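Standby Power Draw of Shared Study Equipment in a Student Residence

Term Project Report, Introduction to Electrical Measurement

Abstract

This report examines how much electricity is consumed by equipment that is plugged in but not in use in the common study room of Jekthorpe Hall. A plug-in energy meter was used to measure a set of devices in their off, standby and active states. The readings were combined with a use log to estimate the standby share of the total. Standby draw was found to be small for most single devices, but one laser printer and one audio receiver dominated the result. A switching schedule is proposed.

1. Introduction

Most electronic devices continue to draw power after the user has turned them off. The draw supports remote control receivers, clocks, network interfaces and the power supply itself. In a private home the person who pays the bill has some reason to limit it. In a shared room the cost is spread over all residents and the equipment is often left connected for an entire term.

Jekthorpe Hall has a study room on its ground floor with desks, a printer, two monitors, a receiver with speakers, a set of desk lamps and a charging area. The room is unlocked at all hours. Before this project no measurements had been made there apart from the building meter, which covers the whole floor and can't separate one room from another.

The project had two questions. First, which devices account for the standby draw? Second, would switching them off as a group at night give a saving large enough to justify the inconvenience?

2. Background

The power drawn by a device on alternating current is not simply the product of voltage and current. Small switching power supplies draw current in short pulses, and the phase and shape of those pulses mean that the apparent power, in volt-amperes, can be much higher than the real power, in watts. Residential customers are billed for real power over time. A clamp ammeter used alone will therefore overstate the cost of a phone charger or a monitor on standby. For this reason a meter that samples voltage and current together was selected.

Energy in watt-hours is real power multiplied by hours of operation. A device that draws 2 watts continuously will use more energy in a week than a much larger device that runs for a few minutes a day. Dividing watt-hours by 1000 gives kilowatt-hours, the unit on the bill.

3. Equipment and Method

The meter was a Wiron plug-in unit borrowed from the teaching laboratory. It displays voltage, current, real power, power factor and accumulated energy. Its lowest displayed step is a tenth of a watt. Readings below half a watt were treated as uncertain and are reported as "under 0.5 W."

The meter was checked against an incandescent lamp rated at 40 watts. A resistive load of this type has a power factor close to one, so real and apparent power should agree. They did so to within the last displayed digit.

Each device was tested alone. It was connected to the meter, turned on, left for ten minutes and then read. It was next placed in standby, left for another ten minutes and read again. Finally it was switched off at its own button and read a third time. Where the display drifted, the accumulated energy over one hour was used in place of the instantaneous value.

Devices that share a power strip were also measured as a group, with the meter placed between the wall outlet and the strip. The group reading was compared with the sum of the individual readings. A large difference would suggest an error in one of the single measurements or a load in the strip itself, such as an indicator lamp.

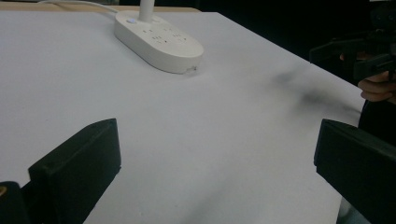

Photo: project author. Power strip on a white tabletop.

The use log was a paper sheet fixed beside the door. Residents were asked to note when they turned on the printer, the monitors or the receiver, and when they turned them off. The log ran for three weeks in October. Gaps were filled using the page counter of the printer and, for the receiver, an assumption of one hour per evening. This is the weakest part of the data.

4. Results

Chargers with no phone attached read under 0.5 W in every case. The desk lamps read zero when off, as expected from lamps with a mechanical switch in the supply line. The monitors drew 0.6 W each in standby, and under 0.5 W when turned off at the button.

The printer drew 7.8 W in ready mode. It has a sleep mode that reduces this to 1.4 W, but the timer had been set to its longest value, so the printer rarely entered sleep during the day. The receiver, a Bokeck model, drew 11.2 W when turned off with the remote control and under 0.5 W when turned off at the front panel. The log suggests that the remote was used nearly every time.

The group readings agreed with the summed readings to within 0.4 W, an acceptable difference given the resolution of the meter.

Over the log period the printer and the receiver together made up more than four fifths of the energy used in standby. All of the chargers combined made up less than the printer's display panel alone would suggest, and they can be ignored for practical purposes.

5. Discussion

The result does not support the notices about phone chargers that are posted in the hall. Unplugging a modern charger saves very little. Changing the sleep timer on the printer takes under a minute and would have a greater effect than unplugging every charger in the room.

A timer made by Poon was considered for switching the receiver and monitors off overnight. Its own draw was measured at 0.7 W, which reduces the benefit but does not remove it. The printer should not be placed on the timer, as its manual requires a normal shutdown before power is removed.

Two sources of error deserve mention. The use log depended on residents remembering to fill it in. Supply voltage also varied during the day, and no correction was made for this.

6. Recommendations

Set the printer sleep timer to its shortest value.
Turn off the receiver at the front panel.
Place the receiver and monitors on a timer set to cut power between 1 a.m. and 7 a.m.
Repeat the measurements in July, when the room is little used and standby should form a larger share of the total.

Appendix A. Raw readings are held in the department project archive under file number 1718.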